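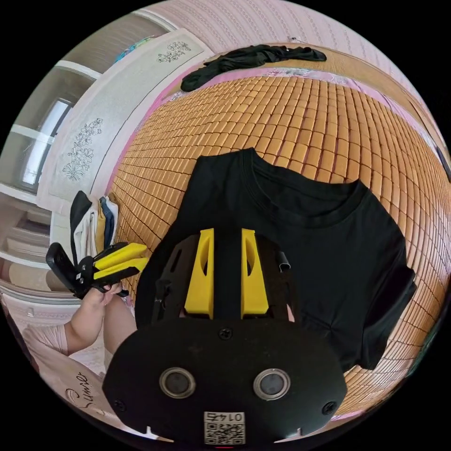 Re: Finger comparison, hand-held units – request for comments before the order

From: Judite Amaral
To: Harna gripper trials list
Date: Oct 11, 2020

Dear colleagues,

Thank you to all who replied to the request circulated last week. I am answering Trinidad Sepúlveda's message on the list so that the reply reaches the Stilwood group as well. Her message is quoted in part.

Trinidad Sepúlveda wrote:
> We support the purchase of new fingers but would like two points settled first.
> 1. The comparison in the September note was made on boxes and cups. Our work is nearly all garments. Has the yellow finger been tried on thin cloth lying flat, with one unit in each hand?
> 2. The note gives a single result for both units of a pair. We have seen left and right units behave differently and would ask for separate figures.
> We would also like to know whether the Sarmiento finger is still under review.

On the first point, the yellow finger has now been tried on clothing. The garment task consists of folding one T-shirt from flat, on a bed, with a unit in each hand. A trial is counted as good when the shirt is folded without being dropped and without the operator putting a unit down. Each finger type was given 100 trials. The yellow finger completed 79 and the Sarmiento finger completed 63. 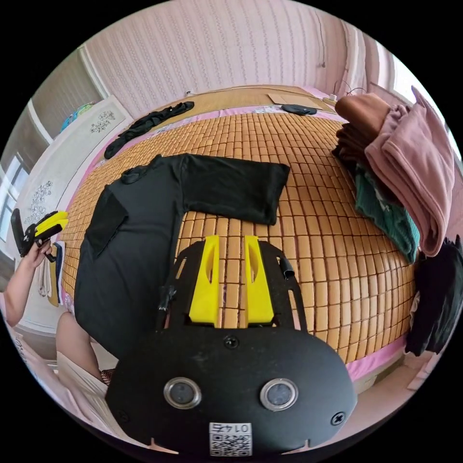

Most of the failed trials, with either finger, were lost at the first pinch. A single layer of cotton on a firm surface offers very little to take hold of, and operators tended to press down and slide the fingertips together until the cloth rose between them. The yellow finger did this more reliably at the hem than at the collar. The ribbed collar is thicker and springs back, and several operators reported having to make a second attempt there. We would welcome comments from any group that has found a better starting point on the shirt.

Dark garments deserve a separate remark. Black cloth gives the lens views little detail to work with, and a fold edge lying on another layer of the same cloth can be hard to find when the recordings are reviewed. Groups are asked to keep black shirts in their trials all the same – they are common in the final task, and leaving them out would make both fingers look better than they are.

On the second point, Trinidad is right that the September note should have given separate results. The hand in which each failure took place was noted during the garment trials, but the sheets have not yet been checked against the recordings. I would prefer to hold those figures until that has been done. Please continue to enter the label number of each unit on the trial sheet, along with the hand in which it was held. Sheets that say only "left" or "right" cannot be matched to a unit once a pair has been split up. 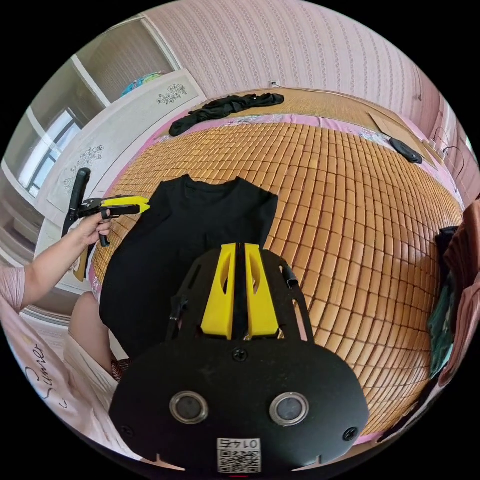 Operator comfort was raised by two other groups off the list, and I will answer briefly. Working over a bed means reaching across the body for the far sleeve, and the wrist is bent for much of the fold. Sessions on this task should be limited to 70 folds, with a break at the halfway point. Operators may sit or kneel as they prefer, provided that they do not change position during a trial.

As to the Sarmiento finger, it remains under review for rigid objects only. Truduvus has offered a softer tip for it, and we have asked for one set. No further garment trials are planned until that set arrives.

Unless there are objections on this list, the order for the yellow fingers will be placed with the present slot shape unchanged. Groups that need spare screws or trigger parts should write to me directly, stating the number of units they hold.

With kind regards,

Judite Amaral
Gripper Trials Coordination, Harna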